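Reading time: 4 minutes

Writing the police report: notes for the second session
Prepared by Refugio Cuautle for the evening course, Vurnton

In the first session we spoke about the notebook. Now we go one step further, to the report itself. The report is read by people who were not there: the sergeant, the prosecutor, the insurance company, sometimes a journalist. Please keep these readers in your mind when you write.

1. The opening sentence

The opening sentence gives the time, the place and the reason why the officer came. It does not give the result. Compare these two:

"Officers arrested a man for burglary in Escobedo Street."

"At 2140 hours officers attended an address in Escobedo Street after a report of a broken rear window."

The second is longer and less exciting, but it puts the reader at the correct point of the story. In February I marked 56 student reports, and more than half of them began with the arrest. Then the writer must go backwards, and the times become mixed.

2. Who is speaking

Every fact in a report has an owner. Either the officer saw it, or a person told it to the officer, or it comes from a document. Write down the owner each time. "The driver was going at 40 miles per hour" is not acceptable if the source is the driver. Write "The driver stated that he was going at 40 miles per hour." 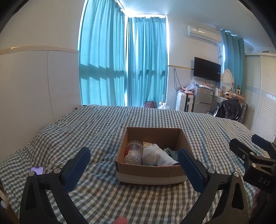

The word "allegedly" is useful in a newspaper, but in a report it is weak, as it hides who made the claim. Use the name or the role of the person. If there are two witnesses and they do not agree, write both statements, one after the other, and do not choose between them. The choosing is done later and by someone else.

Be careful also with verbs which already contain a judgement. "Admitted", "claimed" and "refused" all tell the reader what to think. "Said" is nearly always enough. Use "refused" only when a clear request was made and the person clearly declined it, and then write the request too.

3. Words for property

Students lose many marks in this part. When property is listed, the description must be good enough that a stranger can pick out the item from a shelf, but it must not say more than the officer knows. A yellow metal ring is "yellow metal", even if the owner says it is gold. The value of 2,000 pounds belongs in the owner's statement and not in your description. 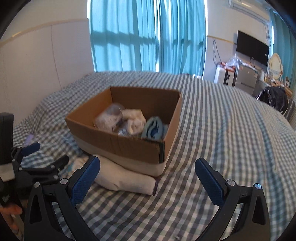
Where a thing was found is a separate matter from what it is, and it needs its own sentence. Begin with the room, then the furniture, then the container, then the position inside the container. It is the same order in which a visitor would meet them. Do not write "found in bedroom" and stop. A sentence such as "in an open cardboard box on the bed, beside a crumpled cream-coloured cloth" costs you a few seconds more, and it can be checked against the photographs. If you do not know what is inside a bottle or a jar, say what it looks like from outside and leave the name of the substance to the laboratory.

4. Times and numbers

Use the 24-hour clock through the whole report. If a time is an estimate, say so once, and say whose estimate it is. House numbers, vehicle plates and item numbers are copied from the notebook and then read back aloud, digit by digit. In the Balum exercise one student wrote item 354 where the notebook had 345, and the property store could not match it.

5. Homework

Read the Inia case file (the long version). Write the report of the first officer only, maximum two pages, without using the statements which were taken on the following morning. Mark in the margin the owner of each fact: O for officer, W for witness, D for document. Bring two printed copies, one for me and one for your neighbour to correct.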